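About Us

Pleretti is a small research company, and what we do all day, if you want the short version, is teach robot arms to be gentle with things they have never met before. The longer version takes a cup of coffee to get through, and since you've come all the way to our About page we are going to assume you have time for it!

We started out in a rented unit in Kendwood with one arm, one table, and a question that our founder, Ülle Žukauskas, had been carrying with her through years of work on packaging lines. She had seen a great many machines that could pick up the same box all day long and then go completely to pieces when somebody changed the shape of the lid. She wanted to know whether a robot could learn the way a person does when they first handle an unfamiliar jar, with a light touch to begin with, a feel for how it gives or slides, and only then a proper grip.

That idea grew into the method we call Teltero, and it is still the center of everything here. Before the arm commits to a grasp, it makes a brief, deliberate contact with the object, usually low down, and records how the object responds. Does it slide? Does it tip? Does it stay put and push back? The system combines that contact with what the camera on the wrist sees, and from the two together it picks a grip width and a force. We don't give it a model of the object ahead of time, and we don't tell it what anything weighs.
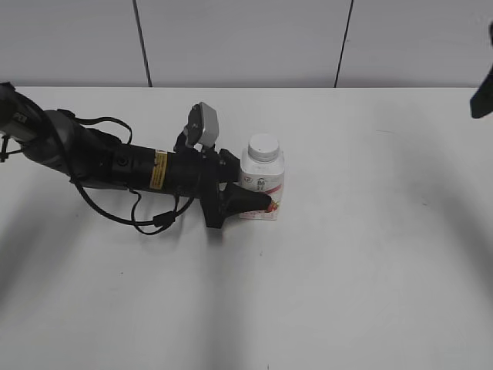
The gripper finger against the lower front of a small screw-cap bottle.

Bottles have taught us more than anything else, I think it's fair to say. A short, squat one is forgiving, and a tall one with a narrow foot will fall over if you so much as look at it, and the printed labels that help people find things on a shelf can be quite a puzzle for a vision system that is trying to work out where an edge is. We shop for test items at the ordinary grocery store up the street (they have stopped asking questions), and our shelves hold 487 different household objects, every one of them logged and measured and put back where it belongs, or at least that is the rule.

In our main study we ran 1,765 grasp attempts on objects the system had not been trained on. Half of our regular working set was held out entirely, and the arm had to manage with touch and camera alone. Adding the first contact cut down on dropped and toppled items compared with the camera-only version, and the biggest gains came with light plastic containers. It did less for soft bags, where one touch doesn't tell you very much, and we say so plainly in the write-up because other labs will want to know it before they spend a month on the same thing. Of those attempts, 1,117 were recorded with full force data, and we share that portion with any school or lab that writes and asks for it.

Much of the analysis is done together with our friends at Ní Bhriain, a software firm that built the tools we use for lining up the touch readings with the pictures. They have been patient with us through more changes of file format than we care to remember, and several of them now know our tables as well as we do.

We like having company. Every January we open the workshop for an afternoon, and the next one is on 14th January, with room for 50 visitors. You're welcome to bring an object from your own kitchen for the arm to try, as long as it isn't glass and you don't mind too much if it gets a scuff. Children are very welcome, and they tend to bring the hardest objects.

If you'd like to come, or you want the data, or you're simply curious about how any of this works, send us a note through the contact page. One of us will write back, probably at greater length than you expected.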